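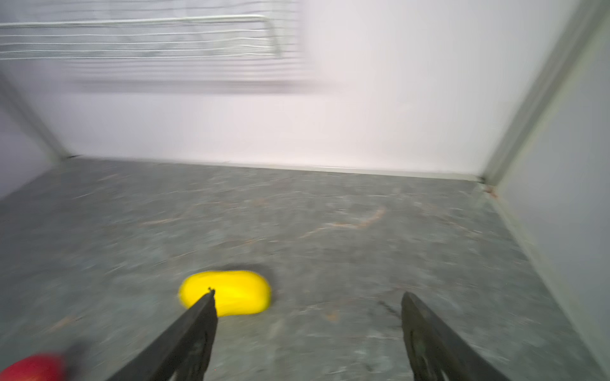
About Garside Handling

Garside Handling designs, tests and supports robotic picking systems for small goods. The company was founded in Donidham by Ľudovít Ševčík, who remains its technical director, and employs 14 people at its works on Junon Road.

Our work covers gripper design, control software and on-site maintenance. Customers include packing firms, a catering supplier and two teaching laboratories.

Our approach to faults

In October a Grastine arm under test at Donidham failed to stop when its gripper met more resistance than its set limit. The arm continued downwards for 190 milliseconds before the emergency stop was pressed. There were no injuries. One finger and its mounting plate were damaged and were later replaced.

The investigation found that a force sensor cable had worked free at the wrist. The control software had treated the missing signal as a reading of zero and therefore permitted the movement. The company accepts that this should have been found at the design stage.

All Grastine arms now stop when the sensor signal is lost, and the cable is held by a locking connector. Each arm must complete 2,000 picks in an enclosed space without a fault before it is released. Any fault returns the count to zero.

A full report on the incident is available to customers on request. Safety concerns about any Garside product may be raised with the technical director through the Donidham office.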